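Last updated: Tuesday

Mamta Lodhi has led the July walk from Tudport to the Preltmont temple for 18 years. The route is 16 miles, mostly on county roads, and the walkers sing for much of it.

"My mother walked it barefoot," she said. "I wear sneakers. God has not complained."

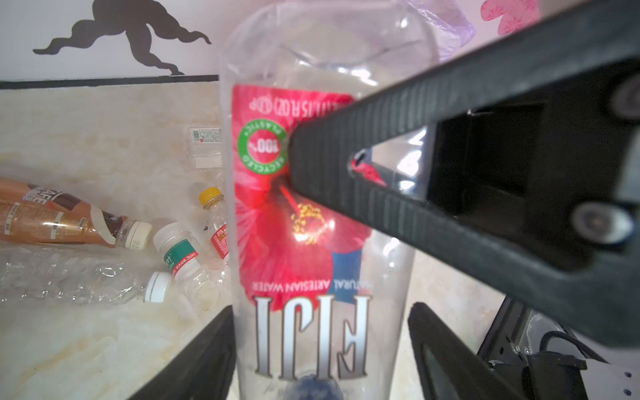
Walkers set out after morning prayers and rest at the Farkine shrine before the afternoon stretch. Lodhi now asks them to bring refillable flasks. A green badge reading "100% RECYCLED PLASTIC", like the one on the Fiji label, does not change her mind. "It still ends up in the ditch if you drop it," she said.

The temple kitchen cooks lentils and rice for everyone who arrives — walkers, drivers and neighbors.

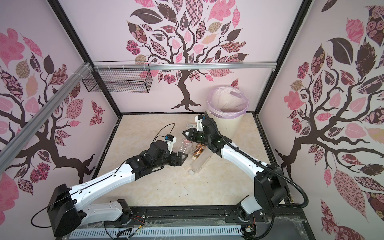
Do people have to be Hindu to join the walk?

Lodhi said anyone may come, and that the only request is to take off their shoes before entering either building. Some Preltmont churchgoers walk the last few miles each year.

She would like a later start for families with small children, leaving from Farkine instead of Tudport. The priests have yet to agree.
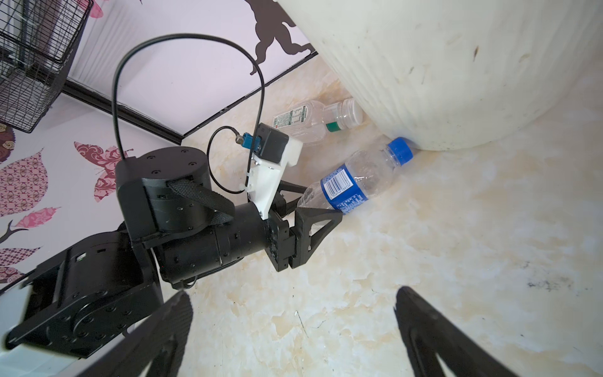

Ramesh Katiyar said he would rather keep a single start, because "the long road is the prayer" and a split group would arrive with half the singing done. Lodhi said they would talk about it again before the routes are printed.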